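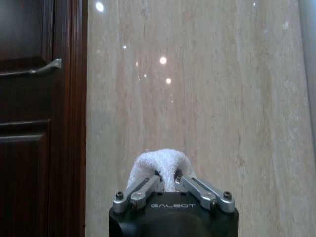

Papers > Household Studies > Laundry and Linen

4.2 What people told us about their towels

I'll admit I went into this part of the study expecting to be bored, and I wasn't! We asked 68 households in Pamau how long they keep a bath towel before it gets demoted (to the dog, the car, the floor under the sink), and the answers were all over the place. The middle answer was seven years. One couple had a pair from their wedding, 18 years old and still on the rail.

Figure 3. A white towel, bunched up.

What surprised me most was the folding. People who fold in thirds were quite fierce about it – one chap in the Forkura flats took every towel out of the cupboard to show me – whereas the bunchers just shrugged and put the kettle on. Nine households had a towel for guests that no guest had ever used.

Bendik Viklund, who did the July visits, thinks softness matters less than drying time, and his notes bear him out for the smaller bathrooms. I'm less sure about the bigger ones. We only had a few of those, mostly up at Palacios, and they nearly all had a heated rail, so I've left them out of the comparison in 4.3.

Filed under: home life, textiles, fieldwork

Contact the editors | © Jaltomier Papers | Back to top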